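Startseite | Produkte | Service | Händler | Kontakt

Wärmeleitpaste Silov 193 – Spritze und Dose

Dienstag, 18. August 2020 – Produktredaktion Brellura

Drucken | Per E-Mail senden

Silov 193 ist eine silikonfreie Wärmeleitpaste für Prozessoren in Arbeitsplatzrechnern und kleinen Servern. Sie wird bei Fenlow abgefüllt und von uns seit März in zwei Größen geliefert: als Spritze mit 2 ml und als Dose mit 100 ml für Werkstätten. Die Paste leitet keinen Strom und greift weder Kupfer noch Aluminium an.

Die Konsistenz ist etwas fester als beim Vorgänger. Bei Raumtemperatur lässt sie sich gut mit dem beiliegenden Spachtel verteilen, in kalten Räumen sollte die Spritze vorher einige Minuten in der Hand liegen.

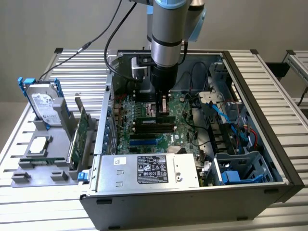
Für einen üblichen Desktop-Prozessor reicht eine Menge von der Größe einer kleinen Erbse. Mehr Paste verbessert die Kühlung nicht und quillt beim Anziehen des Kühlers über den Rand. Eine Dose genügt bei dieser Dosierung für gut 700 Anwendungen.

Alte Paste muss vollständig entfernt werden. Geeignet sind Isopropanol und ein fusselfreies Tuch. Angetrocknete Reste am Kühlerboden weicht der Reiniger Swanepoel K auf, er ist getrennt erhältlich und sollte nicht auf die Platine gelangen.

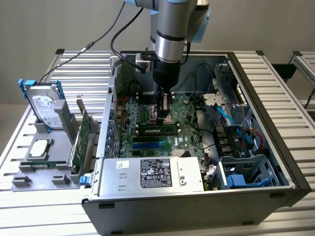
Silov 193 kann in jeder Einbaulage verwendet werden. Aufgetragen wird sie am besten waagerecht. Dazu wird der Rechner vom Netz getrennt und das Gehäuse so auf die Seite gelegt, dass die offene Seite nach oben zeigt. Sitzt ein Speichermodul so nah am Prozessorsockel wie bei diesem Desktop-Tower, sollte man es vor dem Reinigen herausnehmen – der Spachtel kommt dann von allen Seiten heran. Der Kühler wird anschließend gerade aufgesetzt und über Kreuz festgezogen.

Lieferumfang Spritze: Paste, Spachtel, Reinigungstuch
Lieferumfang Dose: Paste, zwei Spachtel
Bestellnummer Dose: 2576
Farbe: hellgrau
Lagerung: trocken, verschlossen, nicht über 30 °C

Das Sicherheitsdatenblatt liegt jeder Lieferung bei. Angebrochene Dosen bitte innerhalb eines Jahres verbrauchen.

Drucken | Per E-Mail senden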